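Wrist camera segmentation grabbing the tabletop
Forum: Perception and Grasping
October 2018

pitthorpe_lab
Running Zirkodeo 2 with the Nulside grasp planner. On a plain mat the mask for a phone case is fine. On veined marble it breaks up and the planner gets a grasp width that is far too big. I log 179 attempts per run and the bad ones are nearly all on the stone. Color threshold plus edges, no depth. Any settings worth trying?

kestrel40
Your edge step is the problem. Every vein is an edge. Raise the low threshold and blur before it.

pitthorpe_lab
Tried that. The veins go, but so does the border of the case where it sits in its own shadow.

mudflap
Stop tuning edges. Train a small segmentation net on your own crops. 40 labeled frames got me going on granite.

kestrel40
Disagree. He has one gripper and a fixed camera mount. Mask out the fingers, take a background model of the stone before the approach, subtract. No training needed.

mudflap
The camera is on the wrist. The background moves every frame, so there is nothing fixed to subtract.

kestrel40
You can warp it. The table is flat and he has the arm pose.

portela_user
The warp works if your hand-eye calibration is good. Ours drifted and we got ghost veins all over the difference image. Redo the calibration first. Also check exposure, polished stone will push it around and your color threshold goes with it. I lock mine.

pitthorpe_lab
Exposure was on auto. Locked it and the mask is steadier, but it still splits the case in two when the printed back and a plain dark side are both in view. The planner then picks the printed part and ignores the rest.

mudflap
Which is why I said train something. A threshold has no idea those two faces are one object.

portela_user
Or merge any regions that touch between the fingers before you pass them on. Crude, but I do it with a 10 pixel gap allowed.

pitthorpe_lab
Will try the merge first and then label some frames if it falls over. The case I'm using is very dark green with a Starry Night print on the back, and the fingers are yellow.

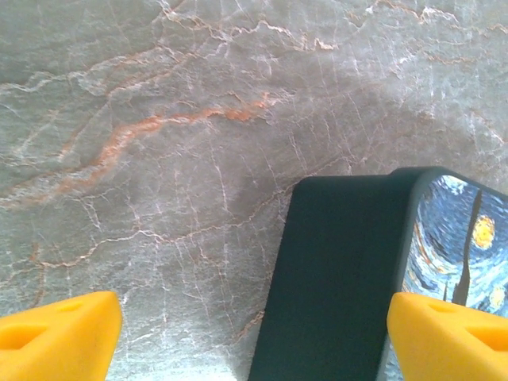
Finger mask is a plain hue range for now. I'll post the merge code once I've cleaned it up.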